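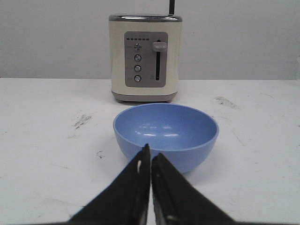
Section 4: Setting up for the Pretside open day

I've run this table demo enough times now that I've stopped reading my own notes, so I'm finally writing them down properly for whoever gets the arm next November. Start after you've finished Section 3 (power and network) and give yourself a good 80 minutes before the doors open at 10 a.m.

4.1 Getting the arm ready

1. Switch on the Firketti controller and wait for the steady green light. It blinks for ages, so go make a cuppa.

2. Home the arm from the pendant. Keep everybody, you included, behind the floor tape while it moves.

CAUTION: Know where the red stop button is before you touch anything else. I keep it by my left hand the whole time.

3. Load program 286 (bowl) first. It's the slowest one we've got and visitors love it, especially the kids, who will absolutely try to lean in!

4. Open and close the gripper twice with nothing between the fingers. If one finger lags, go back to 3.6 and redo the calibration.

4.2 Laying out the kitchen things

5. Keep the toaster unplugged for the day. We aren't making toast, no matter how nicely people ask.

6. Put the bowl in front of the toaster and run the approach at quarter speed. Stop the arm just short of the rim and check the fingers from the side (get down at table height, it's the only way to judge it).

7. For the saucepan run, load program 154. Lid on, handle turned out to the right, food container behind the pan. Nothing goes in the pan, not even water.

NOTE: If the wrist camera can't find the lid, try the room lights before you fiddle with settings. Glare off the glass has fooled me more than once, and I once lost most of a morning to it.

8. Bring the gripper up to the front of the pan and hold it there while you do your spiel.

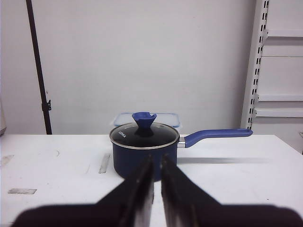 Aner wrote back on the draft of this section to say that step 8 needs a time limit, as the Akbulut controller at the other site drops into standby if you talk too long, and then you have to home the whole arm again in front of the crowd. Fair call! Ours hasn't done it to me yet, but keep your spiel under two minutes and tap the pendant if somebody asks a long question.

4.3 Packing up

9. Park the arm, then power down the controller. Park first, always.

10. Write the cycle counter in the logbook. Mine said 2374 when I signed off, so yours should be higher than that.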